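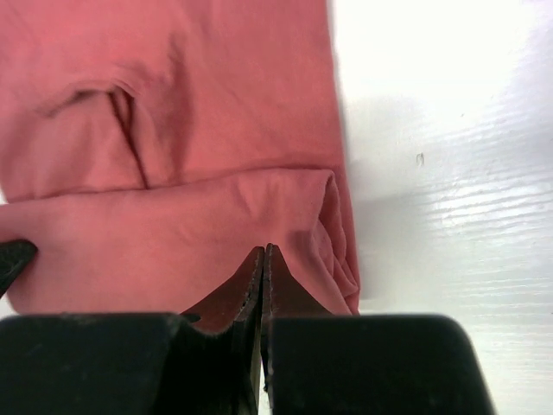
Kanako Takeda moved to Drumthorpe with two suitcases and has never bought a chest of drawers. She rents a single room above a bakery, and I went to ask her how she manages in so little space.

"I owned too much before," she says. "When I left my last flat I wrote everything down. It came to 297 things, and I couldn't have told you where half of them were."

She sold most of it over one May and kept what she used every week. The bed folds up against the wall by day. Her desk is also her kitchen table.
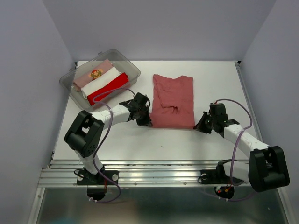
The rent was the main reason. Her old place cost 902 a month before bills, and she was working 12-hour shifts to cover it. Now she works four days a week and takes the bus to her sister's on Fridays.

Does she miss anything? "The oven. I had a good oven. And my winter coats are at my sister's, so if it turns cold early I'm stuck."
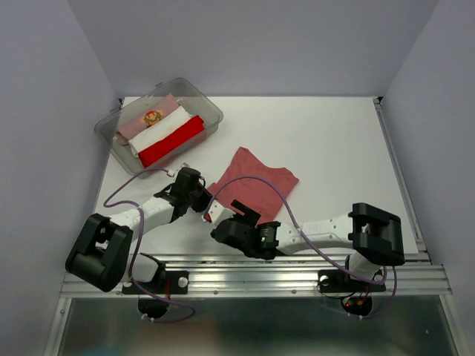
Clothes were the hardest part to sort out. She tried hanging rails and bags under the bed before settling on plastic boxes. Three folded T-shirts side by side in a see-through box, like the ones here, is how she likes it, with nothing buried underneath. "If I can't see it, I don't wear it," she says. Her lease runs for another year and she plans to renew.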